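Setting Up a Shared Equipment Booking System

Guidance for member workshops of the Calomdale Makers' Trust

Purpose of this guide

Member workshops are asked to keep a written booking system for any equipment used by more than one group. This guide explains how to set one up, how to run it from day to day, and how to deal with the disputes that arise when two parties believe they have reserved the same bench. It replaces the leaflet issued in February.

The guide applies to the sites at Calomdale and Fisden. The Salidis annexe follows the same steps, but bookings there are confirmed by the site office and not by the workshop lead.

Before you begin

You will need:
A list of every item that may be booked
A calendar which all users can read
One named person with authority to change an entry
A printed copy of the calendar for the workshop wall

Do not announce the system to users until all four are in place. Workshops which opened bookings early have had to honour reservations for items that were later withdrawn.

Step 1. Decide what can be booked

Walk through the workshop and write down each item that users ask for by name. Small hand tools should be left off the list and signed out at the counter in the usual way. Benches and fixed machines should be entered separately, even where they are normally used together, so that a bench can be released while a machine is under repair.

Give each entry a short reference. A letter for the room and a number for the item is sufficient. The reference should be marked on the item itself and must match the calendar exactly. Avoid nicknames; a newcomer cannot be expected to know which machine is meant by "the old one".

Step 2. Set the length of a booking

Choose a standard session and keep to it. At Calomdale a session is half a day, and a user may hold no more than two at any time. Longer bookings are allowed for course work, but they must be requested in writing and should not run beyond 21 days without review.

Leave a gap between sessions for clearing and wiping down. Fifteen minutes is enough for a bench. Machines that produce dust or swarf need half an hour – more if the extraction bag has to be changed.

Step 3. Write the rules on one page

Users will read one page. They will not read four. The page should state who may book, how far ahead they may do so, and what happens if they do not arrive. The following wording may be copied:

"A session not taken up within 30 minutes of its start is released and may be offered to another user. Two missed sessions in one term will lead to a pause in booking rights."

Step 4. Open the calendar

Enter all fixed classes first, followed by maintenance, and only then allow general bookings. Ecaterina Enache, who oversees bookings at Fisden, recommends entering maintenance for the whole year at the outset, as it is far easier to give time back to users than to take it away.

Each entry must show the item reference, the name of the user and a contact number. Entries without a contact number should be removed at the end of the day.

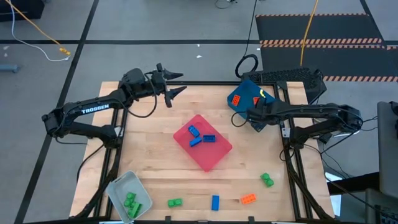 Step 5. Manage handovers

The outgoing user is responsible for leaving the area fit for the next session. The incoming user should check it before starting work and report any fault at once. A fault reported at the end of a session will be treated as having arisen during it.

Work in progress may be left in place overnight only where the same user holds the next session. A card giving the user's name and the date of collection must be left with it.

Step 6. Settle disputes

Where two users claim the same session, the calendar decides the matter. If both names appear, the earlier entry stands. The other user should be offered the next free session and, where possible, a place at another site.

Complaints should be made in writing to the workshop lead, who will reply within 17 days.

Keeping records

Keep past calendars for one full year. They are the best evidence available when a workshop applies for further equipment under the Yen Fund, which requires a record of use for any single purchase above £3,000.

Workshops wishing to use the printed calendar sheets should request them from the Calomdale office by 18th August. Please state the number of rooms and the size of sheet required.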